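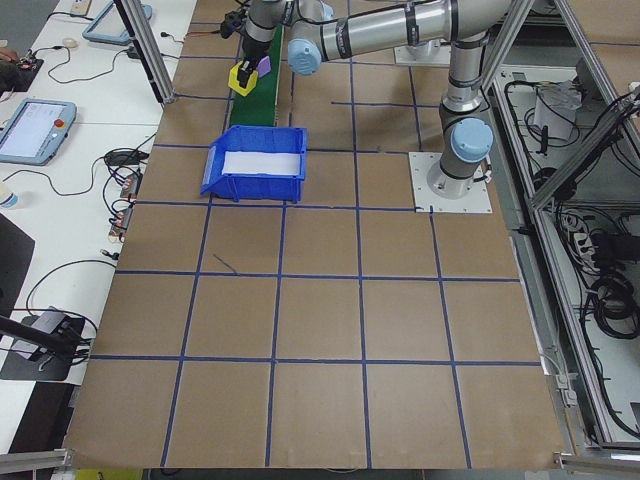 4. Preparing the sorting table

This section is for the Wornine block sorting table, as it is used in the Sturkside teaching rooms. Please finish section 3 (conveyor and power) before you begin. You will need the cardboard panels, one roll of blue tape, a long ruler, a pencil, a sharp knife, and the blue storage bin with its white liner sheet.

4.1 Covering the table

1. Wipe the table top with a damp cloth and let it dry fully. Old tape glue must be removed, or the panels will not lie flat.
2. Lay the brown cardboard panels from the front edge towards the conveyor. Keep the smooth side up.
3. Push each panel against its neighbour. A small gap is allowed, if the tape can cover it.
4. Cut the last panels to fit at the rails and at the mounting plate. Do not put cardboard under the plate.

Caution: Cut the panels on a separate board and never on the conveyor. A cut belt is not covered by the warranty.

4.2 Marking the squares

5. Draw the lines first with pencil. For the large squares in front of the bin, use the spacing printed on sheet 117.
6. Put the blue tape along the pencil lines. Begin with the long lines across the table, then do the others.
7. The rows close to the conveyor are made narrower than the large ones. This is correct, please do not try to make them equal.
8. Press the tape with the side of the ruler, especially where two lines cross.

Note: A dark mark on the cardboard does not disturb the work. Change a panel only when it is bent or when its surface is torn.

4.3 Placing the bin

9. Put the liner sheet on the bottom of the bin. It should reach the corners – trim it if it rises at the sides.
10. Place the open bin at the end of the conveyor, with the sloped lip facing the front of the table.
11. Check that the belt does not touch the bin. Move the belt slowly by one full turn and listen for rubbing.
12. Write the colour or the batch on a paper label and slide it in the white slot on the lip. Replacement labels have the order number 1208.

4.4 Placing the blocks

13. Take the blocks out of the Grindura box and remove any dust with a dry brush.
14. Set the blocks on the green belt one after another. A block with an opening, such as the yellow one, can stand beside a small solid block, but they should not lie on top of each other.
15. If a block is tilted, you may leave it so for the first trial. For measured trials set it flat.

Caution: Keep your hands away from the belt and the gripper when the power is on. Make sure before each start that you can reach the red emergency stop button on the pendant without stretching over the table.

4.5 The side desk

16. Lay both pendants on the white desk, with the screens up. The one in use should be nearest to you.
17. Keep the cables on the desk and away from the belt. Do not pull on the small connectors near the table edge – hold the plug body when you separate them.
18. Drinks are not permitted on this desk.

4.6 Care

Check the tape every 8 weeks and renew the lines which are lifting. The liner sheet is changed when it is dirty. Spare panels come in packs of 6 from Manalo and must be stored flat in a dry place.

Continue with section 5, First trial.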